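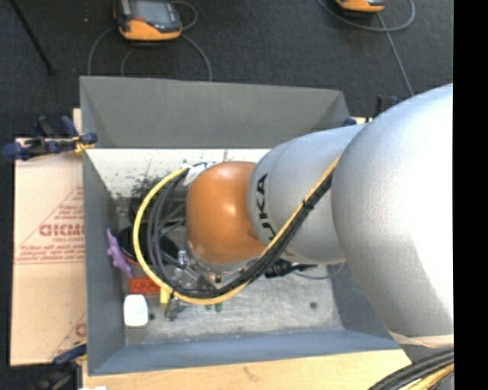 Die Fähre geht nicht mehr, sagte die Stimme am Telefon, heute nicht und morgen wohl auch nicht, und ob ich wenigstens ein Zimmer hätte. Hatte ich nicht. Ich stand mit dem Koffer im Windfang vom Terminal in Tretville, eine Hand am Hörer, die andere an der Urne. In einer Sporttasche, die Urne. Ging nicht anders.

Draußen Schneeregen. Der Schalter schon dunkel, der Kaffeeautomat auch. An der Scheibe ein Zettel: Vumamholm fällt aus. Als wäre die Insel selber ausgefallen, einfach weg.

Also los, die Hafenstraße rauf. Erstes Hotel voll, zweites Hotel zu, im Februar wieder geöffnet, danke. Dann das Ó Súilleabháin, unten Kneipe, oben Zimmer, hinter der Theke eine Frau mit nassen Haaren. Eins hab ich noch, sagte sie, 214, da klopft die Heizung. Ich sagte, mir egal. Sie schaute auf die Tasche.

»Hund?«

»Nein. Mein Vater.«

Sie nickte und gab mir den Schlüssel. Ein richtiger Schlüssel, mit Messinganhänger, schwer wie ein Löffel Blei.

Die Heizung klopfte wirklich. Dreimal kurz, Pause, dreimal kurz. Ich stellte die Tasche auf den Stuhl am Fenster — wegen der Aussicht, so ein Quatsch, man sah ja nichts. Schuhe aus. Strümpfe auf die Heizung. Er hätte gemeckert. Strümpfe auf der Heizung, das stinkt, das macht man nicht im Hotel. Wir waren zusammen in genau einem Hotel gewesen, da war ich neun, und er hat die ganze Nacht im Sessel gesessen, weil ihm das Bett zu weich war.

Dreißig Jahre bei Gedia, Spätschicht, Nachtschicht, und immer von der Insel geredet. Vom Steg, vom Geruch, vom Boot seines Onkels. Gefahren ist er nie. Zu teuer, zu weit, nächstes Jahr. Im Krankenhaus dann: bring mich hin. Ich hab ja gesagt, was sagt man da.

Gegen elf runter, Hunger. Die Küche war zu, aber sie machte mir Brot mit Ei, 2 Scheiben, und stellte ein Bier dazu und noch eins, das trank sie dann selber. Wohin auf der Insel, wollte sie wissen. Zum Steg, sagte ich. Welcher Steg? Na der Steg. Sie lachte kurz und hörte gleich wieder auf.

Da gibts keinen mehr, seit dem Sturm. Nur noch die Pfähle.

Ich aß das Ei. Dachte: gut, Pfähle. Pfähle gehen auch. Dachte: er hätte das gewusst und wäre trotzdem gefahren. Oder hätte er eben nicht, nächstes Jahr.

Mein Bruder fährt morgen raus, sagte sie, mit dem kleinen Boot, wenn der Wind runtergeht. Um sechs. Er redet nicht viel und nimmt kein Geld, aber Tabak nimmt er.

Ich hab keinen Tabak.

Sie griff hinter sich ins Regal und legte ein Päckchen neben den Teller. Schrieb nichts auf.

Oben klopfte es noch immer. Ich nahm die Strümpfe von der Heizung, die waren noch feucht, und hängte sie über die Stuhllehne, neben ihn. Dann den Wecker gestellt. Dann das Licht aus und liegengeblieben, angezogen, auf den Wind gehorcht. Das Bett war viel zu weich. Irgendwan bin ich aufgestanden und hab die Tasche vom Stuhl aufs Bett gestellt und mich selber in den Stuhl gesetzt.

Januar 2019

4 Kommentare · 2 mal geteilt
Kontakt | © Alle Texte bei der Autorin | Nach oben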